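Madlow Pattern Names — README

What it is. A word list. 617 short descriptions of wallpaper and fabric prints, typed up from old sample books, with the spelling kept as found and a tidied version beside it. Meant for people who sell, catalogue or collect the stuff and are sick of searching "grey floral" and getting everything.

Files
names.csv — the main one
colours.csv — colour words only, as printed in the books
notes.txt — my scribbles, read if stuck

Columns in names.csv: id, book, page, name_as_found, name_tidy, motif, ground, colour_1, colour_2. Blank means the book didn't say. It does not mean no colour.

Where it came from. Sample books from the Camis and Hayat lines, plus a box of loose cards marked Nitton. The Nitton cards have no page numbers so page is 0 for all of them. Sorry, should have been blank. Will fix. 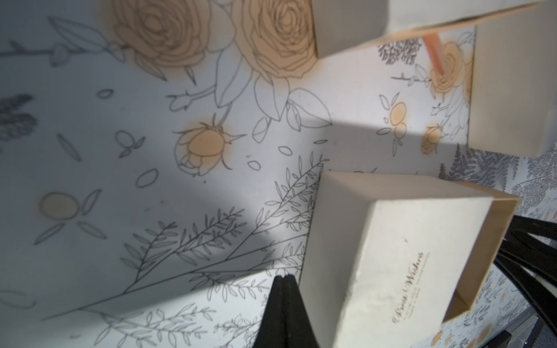 Hayat wrote in to say that "spray" and "sprig" shouldn't be merged in name_tidy, a spray being a bigger thing with several stems, and that the Camis books keep them apart on purpose. Fair enough. Split again as of version 2. If you built anything on version 1, re-run it.

Motif. One word per row, lower case, picked from a list of 12. Where a print had more than one motif I took the first one the book names. Not great for mixed prints but it's consistant. "Toile" is not a motif, stop asking — it's in name_as_found if the book used it.
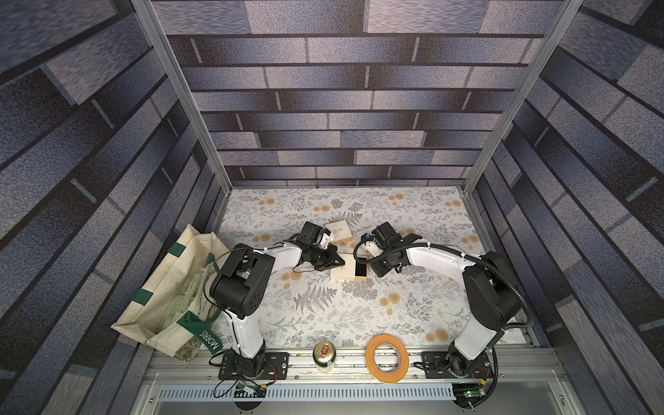
Ground means the background colour and nothing else. The books are all over the shop on this. "White", "natural", "chalk" and "milk" sit on what look like the same paper to me, so I left them as printed and didn't guess. Same goes for "oyster".

Known problems
- 5 rows have the name cut short where the card was torn, marked with a ? at the end
- accents dropped on the French names, my keyboard, my fault
- "gray" and "grey" both appear in name_as_found, name_tidy is always grey
- some Camis names are used twice for different prints, go by id
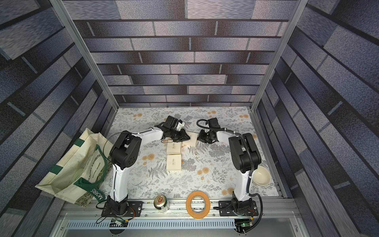

Adding rows. Send a plain csv with the same columns, no extra ones. Leave id empty, I fill it in. Type the name exactly as printed, even when it's wrong. Especially then. I go through new ones on Wednesday evenings, most weeks anyway.

Not in here: prices, dates, designers, roll widths. No pictures of the prints either — only the words.
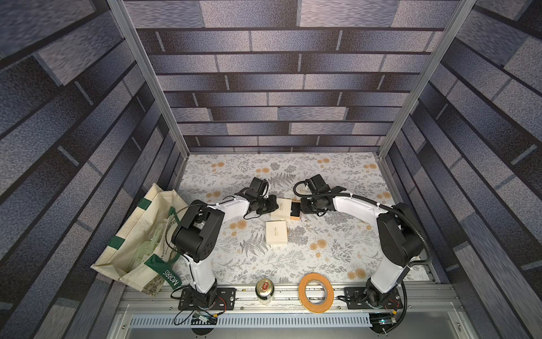 Brick prints need their own note. The books file them under "effects" with stone and timber, so motif is "effect" and the word brick only turns up in the name. Colour is the messy bit. A slate blue and lavender-gray brick with near-black in it would go down as colour_1 slate, colour_2 lavender, and the dark one gets lost becuase there are only two colour columns. Thinking about a third. November maybe.

Use it for whatever you like, credit Madlow Pattern Names if it ends up somewhere public. Corrections welcome, row id in the subject line please.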